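My headphones finally gave up in August, right in the middle of a call with my sister, and I've been putting off writing about what I bought instead. So! I've had the Tatano over-ears for a few months now and I think I'm ready to have opinions.

First, the comfort, as that's what everyone asks me. They're good! The pads are soft, they don't squash my glasses into my head and I can wear them for 4 hours before I start fidgeting (my old Feklow pair managed one, on a kind day).
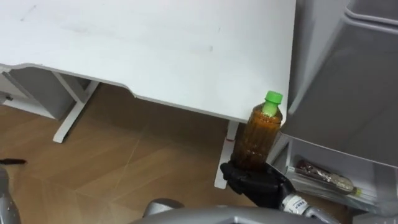
Sound-wise they lean a bit heavy on the bass out of the box. I don't mind that on the bus but it made podcasts boomy, so I went into the app and pulled the low end down 3 notches. Much better. I've been listening to the same Nic Giolla live album over and over and I can hear the audience shuffling about between songs, which I love and my husband finds very odd.

Battery life is fine. The box says 80 hours and I've no idea if that's true, I just plug them in when the voice tells me to. The voice is very stern, by the way, and you can't switch her off.

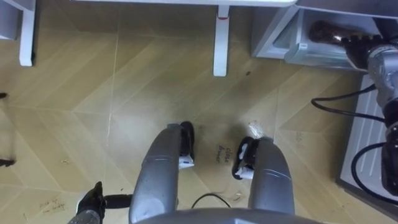
Now the bit I don't like, the folding hinge. It clicks every time I turn my head and there's a tiny screw that works itself loose. I've dropped that screw twice. If your floor is anything like the pale tiled one here, with a zigzag grain and little specks of dirt all over it, you'll know what hunting for something that small is like. I was on my hands and knees with a torch for ages. Si-eun Han left a comment on my last post suggesting a dab of clear nail varnish on the thread, and it's held ever since (thank you!!).

I got mine from the little audio shop in Drollton, who let me try on every pair they had out. Would I buy them again? Yes, but I'd wait for a sale, and I'd get the grey ones as the white shows every mark.
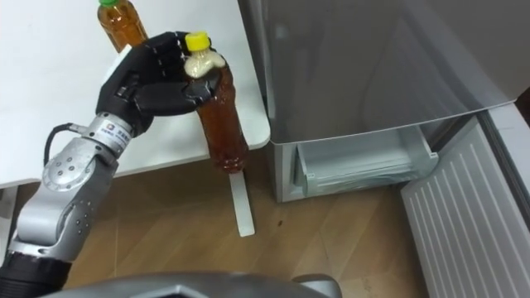

Bottled tea, yellow cap on.

Next up is the microphone, once I've worked out why it hisses.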